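Ticket 508: drawer-open task fails intermittently in simulation
Project: Nerkgate (student manipulation project, Prulovdale robotics club)
Opened: Mar 1, 2020
Component: grasp planner / scene assets
Priority: medium
Status: closed, one follow-up

Summary

The drawer-open policy passes on the old scene and fails on the new one. The new scene is the furnished room with the arm on the tall pedestal and the cabinet at the far end of the table. Same controller build, same gripper model, same start pose. The failures are not evenly spread. A run either completes without trouble or stops short of the handle and times out at 800 steps.

Environment

Simulator: club build, Stondutbridge branch
Controller: joint impedance, default gains
Scene: room_b, cabinet on table, textures randomised
Machine: lab desktop, second one from the door. The laptop gives the same result but takes longer to load the room.

Steps to reproduce

1. Check out the Stondutbridge branch and clear the asset cache.
2. Load room_b with randomised textures on.
3. Set the seed to 29.
4. Run the drawer-open script with logging at level 6.
5. Wait for the approach phase to finish.

Expected: fingers close on the handle, drawer is pulled, script exits with 0.
Observed: approach phase ends with the gripper near the handle, the close command is never sent, script exits with the timeout code.
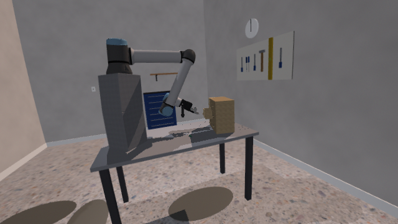 The log at the end of the approach phase reads:

approach: target reached within tolerance = false
approach: residual norm above threshold, retrying
approach: retry limit reached
grasp: skipped

The retries all go to the same pose, so this is not noise. The planner believes it has somewhere further to go and the inverse kinematics will not take it there.

Checks done

Gains. Raised and lowered the stiffness. No change to the final pose. Reverted.

Contact. Turned on contact reporting for the gripper links. No contacts during approach, so the arm is not being blocked by the table or the cabinet.

Joint limits. Printed the joint positions at the last retry. The wrist is close to its limit on failed seeds and well clear of it on passing seeds. This was the first useful difference.

Textures. Swapped the cabinet material for flat grey. Same failure. The texture randomiser was suspected because it was the last thing merged, but it only touches the renderer.

Asset frame. Compared the handle frame in the old cabinet file with the new one. The Bråten export writes the handle frame with its z axis along the drawer travel. Our planner expects x along the travel. The conversion script fixes this for the cabinet root and leaves the child frames alone.

Cause

The grasp target is built from the handle frame. With the axes swapped, the planner asks for a wrist orientation a quarter turn away from the one it needs. On some seeds the cabinet yaw leaves enough wrist range for the solver to find a pose inside tolerance anyway, and the run passes. On the others it runs into the limit and retries until it gives up. The old scene used a hand-written cabinet file and never showed the problem.

Fix

Conversion script now walks the whole tree and applies the axis correction to every child frame. Added a check at load time that compares the handle x axis with the drawer joint axis and stops with an error if they disagree. The cached assets must be deleted by hand after updating, otherwise the old frames are still used. This cost an evening in January on a different ticket and is now in the readme.

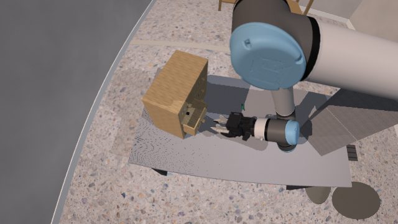

Regression run after the fix used the same seed list as before. All seeds pass, including 29. The wrist stays away from its limit throughout the approach. The load-time check was tested by putting the old cabinet file back on purpose, and it stops with the right message.

Remaining

The retry loop should not repeat an identical pose. If the solver returns the same joint vector twice it should fail straight away and print the limiting joint. Moved to a separate ticket, low priority, to be picked up after the spring demo.

The tolerance in the approach phase is still looser than the one in the written report. Whoever edits the report next should take the value from the config file and not from the draft.

Closed. Reopen if seen on any scene other than room_b.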